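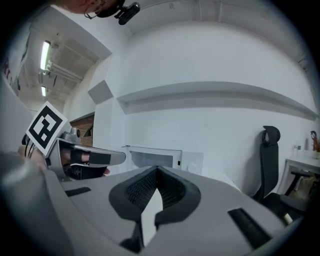 Figure 3. Hand-held gripper with marker card, in use. The card leans to one side on its mount.

Unit 6: Which rules cover a gripper with no arm behind it?

Most of you will arrive with the same answer: the robot safety standard covers it. Read the scope section before you say so in an exam room or a meeting. Industrial robot standards were written for machines that move under their own power. A tool that a person carries by hand sits awkwardly beside that, and I have yet to see a lab handbook that admits it.

What handbooks do instead is borrow. The Kellumero handbook (course reader, p. 40) takes its pinch-point rules from arm-mounted tools and adds a page on posture. The posture page is the useful one. Graseo borrows from power tool practice, which at least assumes a hand on the grip. Neither explains how its limits were chosen. Michailidis asked both labs and got a flow chart from one of them.

Points to argue about in section:

Cables. Look at the thin black loops near the back of the left-hand tool in Figure 3. Kellumero says cables must be "managed." Managed how? A rule you can't check with your eyes or a tape measure is a wish. Rewrite it so that two inspectors would agree.

Marker cards. Graseo asks for a visual check before each session. I'd want a fixed reference as well – a tilt may be built into the mount or it may be a slipped bracket, and looking at the card alone won't settle it.

Head-worn cameras. Both handbooks treat these as recording gear and leave them out of the safety pages. They have weight and wires. Decide where they belong.

Sign-off sheets. Clinetti kept 456 of them and published the lot. Every box is ticked on every sheet. Some people call that compliance. I call it a form that gets filled in at the end of the day, though I can't prove it.

Reading for next time: Clinetti, section 3 only. Skip the foreword. Bring one rule from your own workplace or lab that you think can't be checked, with the exact wording.

Mariama Appiah
Notes revised April 16, 2022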